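Setting up the Vornano hand gripper kit and recording a table-laying task

Agathe Hervieu
Saturday, February 25, 2023

The Vornano is a pair of hand-held grippers sold by Vasseur for people who want to teach a robot arm by doing the job themselves. You hold one in each hand, do the task, and the recorded movements are used to train the arm later. The kit doesn't include an arm, and you don't need one for anything on this page.

I have been using the kit since September. This guide covers the parts I had to work out for myself, as the printed leaflet is short and stops once the grippers are switched on. It assumes you have a computer with the Radik software already installed. If you haven't, do that first and let it finish its updates, which can be slow.

What you need

The two grippers, with their wrist straps
The perforated mounting plates and the bag of screws
The two data cables
A head camera and its band
A table you can reach right across without leaning
Some ordinary tableware

The kit arrives in one box. Check the bag of screws before you throw any packing away. Mine had slipped under the foam tray and I nearly ordered another set. Vasseur ships from Nastport and spare screws take 10 days.

Fitting the plates

Each gripper has a triangular metal plate that goes on the upper side of the body. The holes in the plate are for whatever tracker or bracket you use. The plates are the same, so it doesn't matter which goes on which gripper.

Put all the screws in by hand first and turn each one a little at a time. If you tighten one fully before starting the next, the plate sits at a slight angle and the last screw won't catch. Stop when they are snug. The threads in the body are soft and I have already spoiled one.

Thread the strap through its slot before you plug in the cable. It can be done the other way round, but the slot is narrow and the plug gets in the way.

Setting up the table

Choose a plain top in one light colour. I started on a patterned cloth and the tracking dropped out every few minutes. A plain top fixed most of that.

Clear away anything that isn't part of the task. Cups, pens and phones near the edge will end up in some recordings and not others, and you will spend an evening sorting them out.

Mark the starting place of each object with a small piece of tape on the underside edge of the table, or write the positions down. You want to be able to put things back quickly between takes.

Stand in the middle of the long side. Both elbows should be able to move freely. If you have side rails or stands close to the table, swing your arms slowly in both directions before you record anything.

Calibrating

1. Plug in both grippers and open Radik. Wait until left and right are both listed.
2. Go to Devices, then Calibrate. Choose the left gripper.
3. Open the fingers as far as they go and hold for two seconds.
4. Close them fully, with nothing between them, and hold again.
5. Repeat for the right gripper.
6. Hold both grippers still above the table and press Set Origin.

If left and right are swapped on the screen, change the cables over at the computer end. There is a menu option for this but it resets itself when you close the program.

Calibrate again after a break of any length. It takes a minute, and a bad calibration can't be put right afterwards.

Your first task

Start with something that uses one hand. Moving a spoon from the table into a bowl is enough. Do it slowly, at the speed you would use if someone were copying you. Most people go too fast at first and the fingers close before the gripper has settled.

To record, press the space bar to begin and again to end. Begin with both grippers in the same resting position each time and finish there too. Radik will accept a take that ends anywhere, but the training step works better when the ends match.

Keep your first set small. Record a short batch, play it back, and check that the fingers on the screen open and close when yours did. If there is a delay, lower the camera setting by one step in Preferences.

Moving on to chopsticks and a tray

Once the spoon task is reliable, try one with a plate, a bowl, chopsticks and a tray. It is a good test of the grippers because the objects are so different in shape. I use a tray with a raised rim.

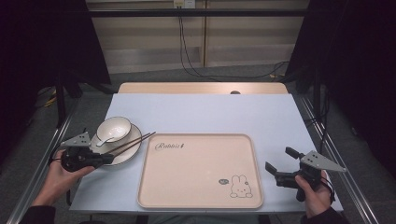 Chopsticks held in the left gripper, right gripper open beside the tray.

Take the chopsticks near the back ends and keep them together. If you pick them up by the middle they tend to swivel. Close the fingers gently until both sticks are held, then lift a little before you move sideways. If one stick slides, put both down and take them again. You don't need to throw the take away for that, as a recovery is useful for training, but don't let every take contain one.

The bowl is easier. Open the fingers wide, bring one inside the rim and leave the other outside, then close. Take a spoon out of the bowl before you lift it. With a spoon in, the weight shifts as you turn your wrist.

Use the free hand to steady the tray if it moves. Touch the rim from the outside with a closed gripper.

Saving and naming

Radik gives each take a number and nothing else. Rename the folder at the end of each session with the task and the date. My largest set so far is 318 takes and I would not want to sort that by number.

The free version holds 1,000 takes. When it is full it stops recording without a warning, so look at the counter in the bottom corner now and then.

Problems I have had

One gripper disappears from the list. Pull the cable out at the gripper end and push it back in firmly. The socket is stiff when new.

Fingers jump on the screen. Dust on the sensor window. Wipe it with a dry cloth.

Aching wrists. The grippers are light enough, but the plates put the weight forward. I stop after half an hour and tighten the straps by one notch if they have worked loose.

Smooth china slips. Clean the finger pads with water and let them dry fully. Vasseur sells softer replacement pads, which grip glazed bowls better but wear down sooner.

Is it worth buying?

For one person recording small table tasks, yes. The grippers are well made apart from the screw threads, and the calibration is quick. The software is the weaker half, mainly because of the naming and the swapped hands. I would buy the kit again, and I'd add a spare pair of cables to the order.

Next page: trimming takes and exporting them from Radik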